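Search stories
Enter keyword

This site uses cookies to remember your reading preferences. Accept / Manage settings

Open Day at Plalwood

The bus from Iltcombe let me off at the wrong gate, and I walked the length of the fence before I found the right one. A woman at a folding table gave me a sticker and asked what company I was with. I said Carvalho, which had been true until March. She wrote it down.

I had worked at the Carvalho cannery for 36 years, most of them at the end of line two, where the cans came off and had to be put in trays. The letter said the line was closing and that the new plant would be fitted out by Zendden. It did not say who Zendden was. Then a card came in the mail inviting the public to Plalwood on 17 May 2022, to see the Zendden equipment at work, and I put it on the refrigerator and looked at it for a week.

There were chairs set out for the talk. I sat near the back. A young man in a gray sweater said the system had been trained on 305 runs and that he would be happy to take questions at any point. A boy asked if it could make a sandwich. The young man said not yet, and people laughed.

After the talk they took us through in groups of 10. I had expected something the size of a truck. It was two arms on a wooden table, black, with cables looping off them. Somebody had put cans out for it to work on.

I knew cans. I could tell you from across a room whether a lid had been seated right. I stood with my hands behind my back, the way my mother taught me to stand in stores, and watched an arm come down over a can, stop, and open its fingers. It waited. I caught myself leaning to one side to help it.

"It's slow," said the man next to me.

"It's careful," I said.

He looked at my sticker. "You folks buying one?"

"Already did," I said.

The arm closed and lifted and set the can down a short way off. It made hardly any noise. On line two we had shouted all day and gone home hoarse, and I used to sit in the car for a minute before I started it, just to hear nothing.

The young man asked if there were any questions. I asked what it did when a can came through dented. He said that was a good question. He said they had not given it many dented ones. I told him a dent on the side was fine most days but a dent on the seam had to come out, and you found it with your thumb, because the light would fool you. He asked me to say that again and wrote it on the back of his hand.

"How many would you see in a day?" he asked.

"A bad day, 100."

He wrote that down too. Then the next group was at the door and he had to start over from the beginning, with the sandwich joke moved up to the front.

They had coffee in the hall, and little cakes. I took one for the bus. The woman at the folding table asked if I wanted to be on the mailing list, and I gave her my home address — the cannery's would not have done any good. Then I went back in and stood behind the next group, where there was room along the wall, and watched it pick up another can.

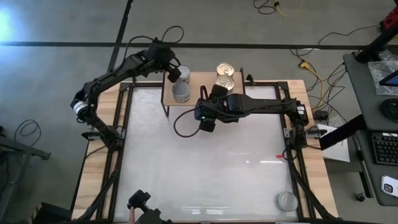
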